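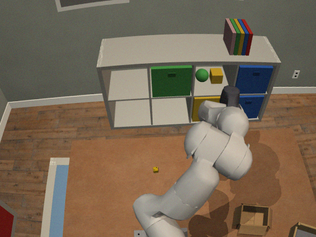

Five books on the right end of the white shelf.

News from the Clirkstead Reading Circle

Our winter book exchange is open again, and I am happy to write a few lines for the members who could not come to the last meeting. In September we had 298 books in the exchange. Now we have 1332, and most of them came from the old Hutapea bookstore, which closed its doors this fall. Melur Menon drove there with her van four times, and I think she deserves a big thank you from all of us.

The sorting took longer than we expected. Finn Reuter wanted to put the novels by author and Aoi Oshima wanted them by country, and in the end we did it by author, with a small colored sticker for the country. The travel books are still in boxes. If you have a free evening, please write to Aoi, and she will tell you when the room is open.
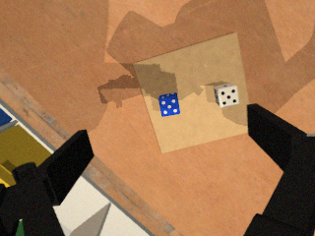
Choosing the next book for our monthly reading was always difficult for us, because everybody is too polite to say what they want. Zulkifli Tjoa proposed that we make a list of six titles and let a die decide. A blue die showing five white dots would give us the fifth title on the list, and then there is no more discussion. We tried it with the winter list, and number two came up, so we will read "The Ferry to Salow." It is a quiet novel of 26 chapters about two sisters who inherit a boat. I have read the first half and I like it very much, although the names of the cousins are easy to mix up. The other five titles stay on the list for spring.

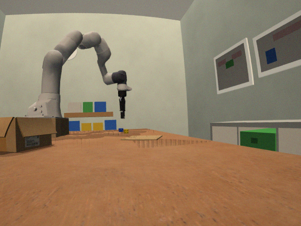

Can I keep a book from the exchange if I like it?

Keep it as long as you want, but please bring another one in its place so that the exchange does not become smaller.

One more request. Several books came back with notes written in pen. Pencil is fine, and some of us even enjoy reading the notes of others, but pen is a pity for the next reader. Also, the person who left a train ticket inside the Brultach cookbook can get it back from me.

Rohani Goh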